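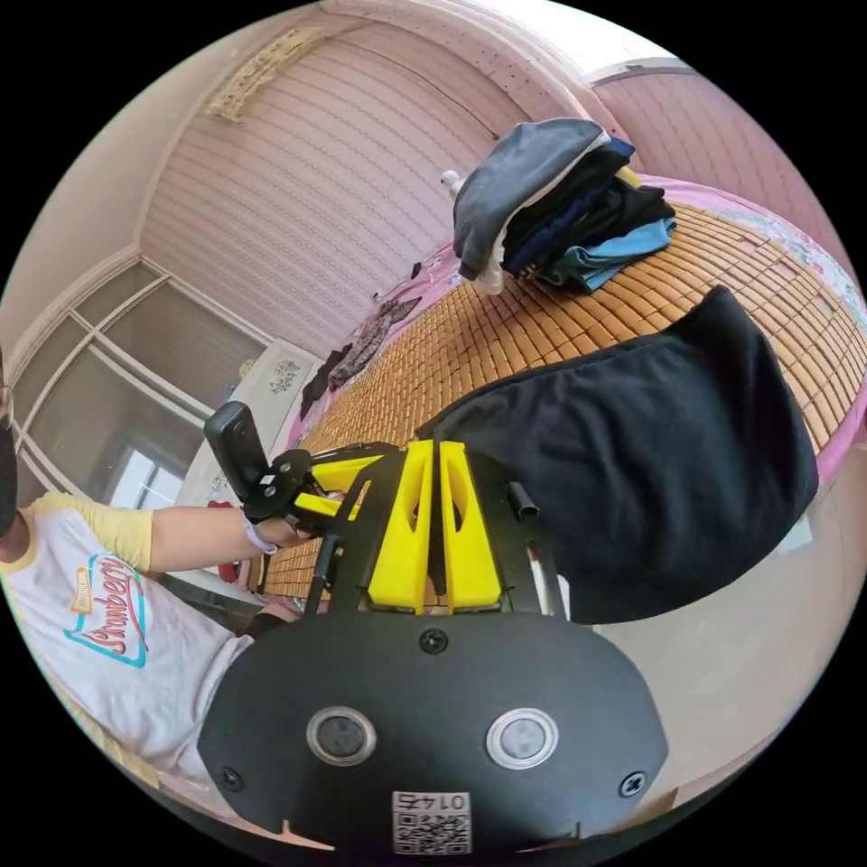
Virnitz, household editor, Gravstead Home Notes
September

Woven bamboo mats dry out in heated rooms and crack along the folds. Most of the damage comes from soaking, direct sun and tight rolling.

Vacuum along the weave with a soft brush. For marks, add 2 teaspoons of white vinegar to a quart of water, wring the cloth hard and wipe in one direction. Dry the mat flat in shade - never over a radiator.

Keep the bedroom under 88°F while the mat is in use.
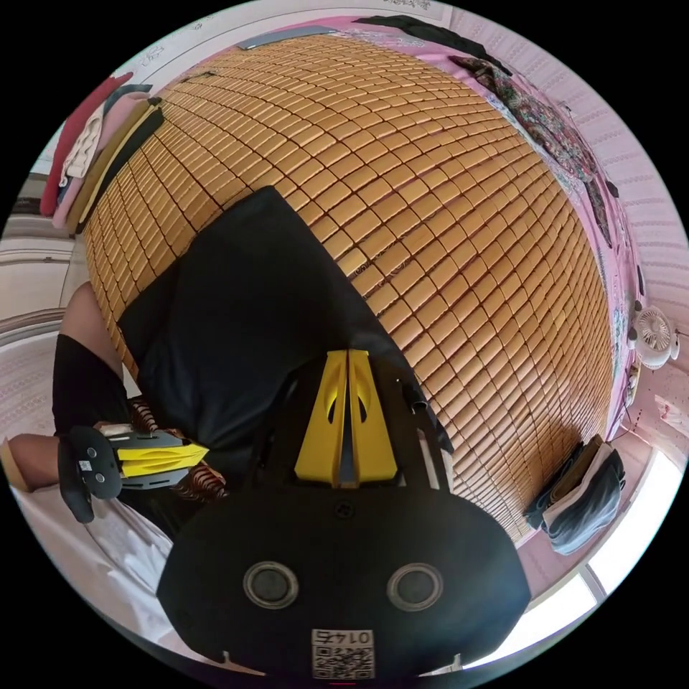 Woven bamboo mat on a bed.

For storage, roll loosely around a cardboard tube, 18 inches longer than the mat is wide if the closet allows, and tie with cotton tape. Plastic wrap traps damp. An old sheet is enough.

Loose edge binding can be restitched with waxed thread. Glue stiffens the cloth and splits at the next fold.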